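**格子台紙**(こうしだいし)は、段ボールなどの安価な板紙を机の上に敷き、その表面を色つきの粘着テープで碁盤の目に区切った作業用の敷物である。単に「台紙」「マス台」とも呼ばれ、古い文献には「升目敷き」の名も見える。物をどこに置いたかを言葉で伝えるための道具であり、机を傷から守るための道具でもあるが、後者の役目については効果を疑う声が根強い。

## 概要

格子台紙は、机と、机に物を置く人との間に挟まれる。材料は板紙とテープの二種類で、これに留め具が加わることもある。完成品として売られている例は少なく、ほとんどは使う人が自分で作る。買えば済むものを作る手間と、作れば済むものを買う恥ずかしさとを比べた場合、多くの人は前者を選ぶらしい。

作業台を区切るという発想そのものは古く、裁縫用の方眼板、製図台、囲碁や将棋の盤なども広い意味では親類にあたる。ただし格子台紙は、これらの親類に比べて著しく身なりが悪い。盤には盤の格式があるが、台紙にあるのは、もとは別の何かを梱包していた箱の折り目くらいである。

愛好家の間では、折り目のない新品の板紙を使ったものを「正台紙」、箱を開いて流用したものを「転用台紙」と呼び分ける。この区別を重んじるのは主に正台紙を使っている側である。

## 名称

「格子台紙」という語を広めたのは、作業机についての随筆を多く残したヘンリク・ヴィソツカ(Henryk Wysocka)とされる。彼の小冊子『机の上の地理』の邦訳で、訳者が原語の一単語に四文字の漢語をあてたことから定着した。原語のほうは、直訳すれば「線を引いた厚紙」ほどの意味しかない。

ヴィソツカ自身は升の呼び方に強いこだわりがあり、升は手前から数えるべきで、奥から数える者とは共に働けないと書いている。後年の改訂版ではこの一節が脚注に移され、さらに後の版では脚注ごと消えた。本人が考えを改めたのか、奥から数える助手を雇ったのかは明らかでない。

## 材料

### 板紙

もっとも一般的なのは茶色の段ボールである。適度に柔らかく、上に置いた物が滑りにくく、落とした物が大きな音を立てない。表面に光沢がないため照明の映り込みも少ない。欠点は水に弱いことで、飲み物をこぼした升はふくらみ、乾いた後も元には戻らない。そのような升は俗に「丘」と呼ばれ、以後は背の低い物を置くときにだけ使われるか、湯呑みの定位置になる。後者の場合、丘は育つ。

段ボールには目の方向がある。波形の芯に沿った向きには曲がりやすく、直交する向きには曲がりにくい。長辺と目の方向をそろえるべきか直交させるべきかについては二つの流派があり、どちらの台紙も梅雨の時期には同じように反る。

白い板紙を好む者もいる。線がよく見え、写真映りもよいが、汚れもよく見える。白い台紙を使い始めた人の多くは、二枚目を茶色にしている。

### テープ

線には紺、青、緑、黒などの濃い色が用いられる。茶色の地に対しては青系が見分けやすく、剥がし跡も比較的目立たない。黄色は茶色の上で弱く、赤は赤い物を置いたときに困る。白は初日に限れば美しい。

幅は細いほど升が正確になるが、細いテープは貼るときに伸び、伸びたテープは数日かけて縮もうとする。縮む途中で端が浮き、浮いた端に袖が引っかかる。専門店クレク(Kurek)のカタログには、伸びを抑えたという台紙専用テープが載っており、利用者の評価は「普通のテープと同じくらいよい」で一致している。

交差部分の処理も古くからの論点である。縦線を先に貼るか横線を先に貼るかで重なりの上下が決まる。縦横を一本ずつ交互に貼る編み込み式もあるが、手間のわりに完成後は誰も気づかず、作った本人が来客のたびに説明することになる。

### 留め具

台紙は放っておくとずれる。ずれた台紙の上で位置を記録しても、その記録は机に対しては意味を失う。そのため縁を金具やテープで押さえるのが望ましい。もっとも簡便なのは角を金属の留め具で挟む方法で、着脱がきき、反りも抑えられる。両面テープで全面を貼り付ける方法は確実だが、剥がす日のことを考えると賛成しにくい。

重しを載せて済ませる人も多い。重しには本が選ばれやすく、載せた本は読めなくなる。ヴィソツカの書棚に『机の上の地理』の初版が残っていないのは、このためだという説がある。

## 作り方

標準的な手順は以下のとおりである。

1. 机の天板を拭き、乾かす。
2. 板紙を天板より少し小さく裁つ。
3. 四辺に升の幅で印をつける。
4. 向かい合う印を結んでテープを貼る。
5. 余ったテープの端を裏に折り返す。
6. 机に載せ、角を留める。

三番目の手順で使う定規は、最後まで同じものを用いる。途中で別の定規に替えると、向こう側の印と数が合わなくなることがある。数が合わなくなった台紙は、端の一列を細くして帳尻を合わせるのが通例で、この列を「言い訳の列」という。言い訳の列には普通、鉛筆や消しゴムが置かれる。

升の一辺は置く物の大きさに合わせる。物が升からはみ出すと隣の升に属するのかどうかで議論が起こり、逆に升が大きすぎると、升の中のどこに置いたのかを改めて説明しなければならない。説明のために升の中へさらに小さな升を引いた人の記録もある。ゲッスカ(Gesska)工作学校の倉庫には、そうして1161升に達した台紙が一枚保管されており、今は上に植木鉢が載っている。

## 用途

### 配置の練習

格子台紙がもっともよく使われるのは、小さな物を決まった升に置いたり、別の升へ移したりする練習である。指示は「二列目の三つ目」といった短い言葉で済み、結果は一目で確かめられる。手先の訓練、卓上遊戯の試作、模型の配置決め、部品の仮置きなど、応用の範囲は広い。

置かれる物は、升の中に楽に収まり、倒れにくく、色で区別できるものがよい。瓶の蓋、駒、糸巻き、押しボタン形の頭に短い柄のついた小物などが定番である。色は赤と緑の組がよく選ばれるが、この二色が見分けにくい人もいるため、形も変えておくのが親切とされる。親切とされてはいるが、同じ形の色違いをまとめて買うほうが安いので、あまり行われていない。

### 整理

格子台紙を机の整理に使う試みもある。升ごとに置く物を決めておけば机は散らからない、という理屈である。工房ドリルノレル(Drirnorel)を営んでいたスタニスワヴァ・ボルコフスカ(Stanisława Borkowska)は、30升の台紙に鋏、糊、巻尺などの定位置を定め、すべての升に名札を貼った。名札は几帳面な字で書かれ、道具は名札のない隣の机に置かれていたという。

この例はしばしば格子台紙による整理の失敗談として引かれるが、台紙のほうの机はたいへん片付いていたのだから成功であるとする見方もある。

### 撮影の下敷き

升の大きさがわかっていれば、写っている物のおおよその寸法を読み取ることができる。手前の升は大きく、奥の升は小さく写るので、同じ物でも置く列によって見かけの大きさが変わる。カタログ写真で商品を手前の列に置きたがるのはこのためである。ガマウ(Gamau)町の骨董市では、台紙ごと写した写真を添えて出品する習慣があり、升の一辺を書かない出品者が毎年一定数いる。

## 物の置き方と空き升

格子台紙を前にした初心者は、升を埋めたがる。升があれば何かを置かなければならないと感じるためで、教本の多くはまずこの癖を直すことから始める。置く物は少ないほうが移動の結果を確かめやすく、広い台紙に対して小物が二つという配分も珍しくない。
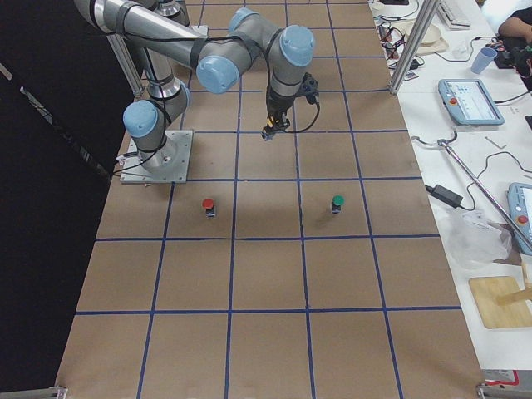 空き升の多い配置には、もう一つ利点がある。間に一升空けて並べておけば、片方をつまむときにもう片方を倒しにくい。隣り合う升に背の高い物を立てると、つまむ側の手元が狭くなり、目当てでないほうが先に倒れる。倒れた物が線をまたいで止まった場合にどちらの升のものと見なすかは、所属の決まりを作っていない職場では、その日の声の大きさで決まる。

線をまたぐ物の扱いには、主に次の方式が知られている。

| 方式 | 判定 | 難点 |
|---|---|---|
| 底面式 | 底の面積が多く入っている升とする | 測るには持ち上げたくなる |
| 中心式 | 中心のある升とする | 中心が線の上に来る |
| 手前式 | 常に手前の升とする | 手前がどちらかで揉める |
| やり直し式 | 置き直す | 時間がかかる |

レナト・メディナ(Renato Medina)の入門書は底面式を推しているが、付録の練習問題の解答は中心式で書かれている。正誤表にこの点の記載はない。

## 升の番地

升を指す方法としては、列と行に数字を振るもの、片方を文字にするもの、升に直接名前をつけるものがある。数字と文字の併用がもっとも誤りにくい。名前をつける方式は覚えやすい反面、新しく来た人に伝わらない。イラリ・カルッピネン(Ilari Karppinen)の机では升に湖の名が使われ、手前の角の一つだけが「駅」であった。電話で品物の置き場所を指示された同僚が、本当に駅へ行ったという逸話が残る。

番地は台紙の縁に書き込むのが普通で、升の中に書くと物の下に隠れる。書き込みは鉛筆がよい。油性ペンで書いた番地は、数え方を改めた後も消えず、二つの体系が一枚の上に同居することになる。

## 手入れと寿命

日常の手入れは、乾いた刷毛で埃を払う程度でよい。濡れた布は用いない。テープの端が浮いたら、押さえる前に糊面の埃を取る。埃のついたまま押さえるとその日のうちにまた浮くが、押さえた人はたいてい帰宅している。

テープの貼り替えは一本ずつ行う。一度に全部を剥がすと、どこに線があったかを示すものは色の抜けなかった筋だけになり、夕方の光ではこれが見えない。

寿命は使い方による。シェリフ・ラマダン(Sherif Ramadan)は『紙を敷く』の中で、同じ台紙を400回敷き直した経過を記している。末尾の頃には角がほとんど丸くなり、縁の升は三角形に近づいていたが、番地は最初のまま使われた。なお同書によれば、敷き直しの回数には、片付けている途中で来客に見つかり、また広げた分も含まれる。

役目を終えた台紙は、テープを剥がしてから古紙に出す。剥がすのが面倒で棚の裏に立てかけておく例が多く、引っ越しの際に数枚まとめて見つかる。

## 関連項目

- 方眼紙
- カッティングマット
- 将棋盤
- 段ボールの再利用
- 養生テープ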